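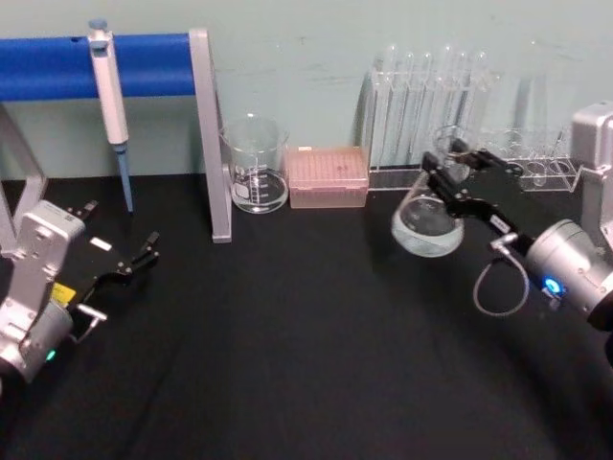 Kitchen and dining room check – Breathnach, Sinlow branch

Date: 2026-01-05
Covers at full sitting: 14 tables
Previous check: November

1. Walk-in fridge
Pass. Reading on the door was 5 degrees at opening and the log was filled in for both shifts. Cooked meats are on the top shelf, raw on the bottom. Two tubs of mint dressing had no date label. Thrown out.

2. Dry store
Pass, with a comment. Flour bins closed and off the floor. The Grakstead oat sacks are still being stacked against the back wall and need a gap behind them.

3. Allergen sheets
Fail. The sheets by the pass are for the autumn menu. The new soup has celery in it and the sheet does not say so. Reprint before evening service.

4. Extraction and hood
Pass. Filters clean. Next deep clean is booked with Trusareo.

5. Hand basins
Pass. Hot water, soap and towels at all of them. The bar basin drains slowly – plumber to look.

6. Fryers
Not checked, oil was being changed. Look at the thermostat on the left one next time, as it was reading high in November.

7. Dining room floor
Pass. Loose strip by the side door has been glued down. Wet floor sign missing from the cupboard.

8. Fire exits
Fail. High chairs stored in the rear passage. Moved during the visit, but they need a proper place.

Recheck items 3, 6 and 8.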